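How to practice suturing at home without quitting after a week

Posted by Nawal Amrani
December 31, 2018

Rewriting my old post from July. Too long, and half the links were dead. Shorter now. For students mostly, first or second year, before your surgery rotation.

What you need

Needle driver, toothed forceps, scissors, pad, thread. I use the Gremen pad, the Jomum one is fine too but it curls at the corners. Expired suture if your skills lab gives it away (ask!!). A tray. Good lamp, not the ceiling light. Sharps container, a real one, not a soda can.

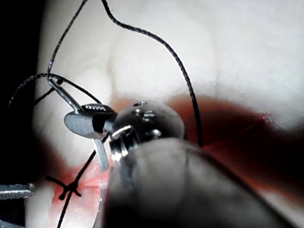 Start with loading the needle, before you put a single stitch in anything. Boring, do it anyway. Open, pick up, close, check the angle, let go, again. Five minutes. Never grab the very tip and never grab right where the thread joins on. The needle is curved, same as the silver one in the jaws up there, so your wrist has to turn along the curve. Push it straight and you bend it or tear the pad. Most beginners push. I pushed for months.

Going in

Point goes in at 90 degrees to the surface. Rotate the wrist, let the tip come up by itself on the other side. Same distance from the edge both sides. Draw dots with a pen the first few days if it helps, then stop drawing dots.

Forceps: lift the edge, dont crush it. Hold them like a pencil. If your shoulders are up by your ears, put everything down, shake out your hands, start over.

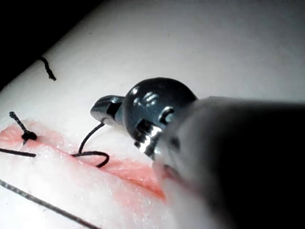 Grab the needle again on the far side with the driver, not your fingers. Fingers feel faster. Then one day it's a real patient and you have a bad habit. Pull the thread through until you have a short tail, maybe an inch. Long tails waste thread and get in the knot.

Knots

Instrument tie first. Wrap the long end twice around the driver, grab the short tail, pull flat. Then one wrap the other way, pull flat. Then one more. Hands switch sides every throw or you get a granny knot and it slips. Snug, so the edges touch. If the pad puckers its too tight, cut it out.

Two-handed ties are a seperate thing. Get a shoelace and tie it to a drawer handle. Do it during TV.
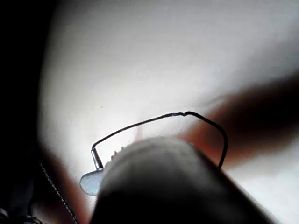

How often: short and daily beats one long Sunday thing. Ten minutes, same spot, stuff already out on the tray. I kept a tally on the fridge and by the end of the year it said 3,623 stitches. Probably off by a bit. Didn't feel easy until 386 or so, and looking at photos from then they're still crooked.

Spacing

Put the first stitch in the middle of the cut, then split each half, and so on. Otherwise you start at one end and finish with a dog ear at the other. Braulio Bañuelos showed me that one, wish I'd had it earlier.
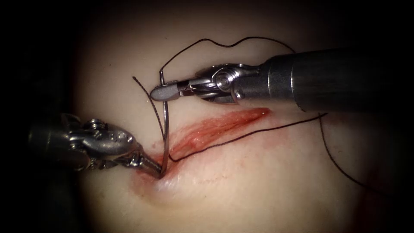

Open incision, tapering to a point at one end.

When to move on

Simple interrupted until it's dull. Then vertical mattress, then running, then subcuticular. Film your hands once a week and watch it back, painful but works. Get someone ahead of you to look too.

Pad shredded? Flip it over. Use the back. Count your needles before you pack up, every time, especially if you have a cat.

Part 2 is on hand ties, hopefully soon. Questions in the comments, slow to answer this month, exams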